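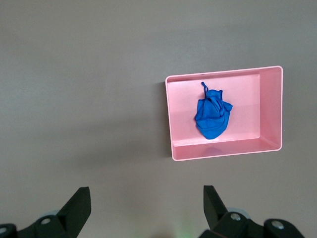 **Opening (keep it short)**

Thank them for coming. Say up front that I'm not here to sell standing desks, and that I don't much believe the people who are.

**Slide 2: the claims**

- Numetti's brochure promises "up to 40 percent more focus." Ask the room how you measure focus. Wait.
- Hanrahan ran a survey of 3,000 office workers, all of whom had just been given a free desk. Of course they liked it.
- Ralari quotes the same survey and calls it a study. Pause on that word.

**Slide 3: what we saw at Nusel**

Desks went in during September. Most people stood for a week or two, then sat back down — the motors have hardly been used since. Don't oversell this, it was one office and I was only there three times. 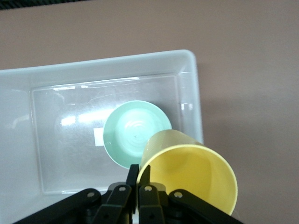
Is standing all day better for your back than sitting all day?

Probably a bit different and not much better, and sore feet are a fair trade for a sore back only if you like sore feet.

**Slide 4: cheaper things to try first**

Walk to the far printer. Get a chair that fits. Take the lunch break — all of it.

Skip the cost slide if we're running late. Leave time for questions.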